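Open gray bin for the kids' blocks, keep it or go back to lids?

justetti, 7/22/21
Finally got the blocks out of the closet and into an open bin on the table, and I love it!! Flared sides, so you can get both hands in and dig.
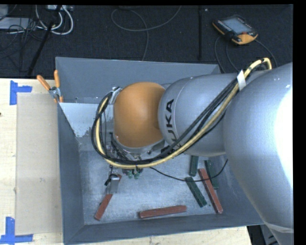

Odik: Lids, always. We went open in 2014 and I vacuumed up blocks until we moved.

justetti: Ha, fair. But mine get played with so much more now that they're out (the old tub just sat there).

skonditz50: Team open bin! Ours holds more than 80 and cleanup is one big scoop with both arms, so fun.

Odik: Scooping is fine. Dust is my problem. Do you wash them?

skonditz50: Mesh bag, warm water, towel overnight. Not often, I'll admit.

Huerta: I'm with Odik on dust, but I'd drop the lid and throw a dish towel over the top at night. Does yours slide around on the wood, justetti?

justetti: A little. Trying a rubber shelf liner under it tonight!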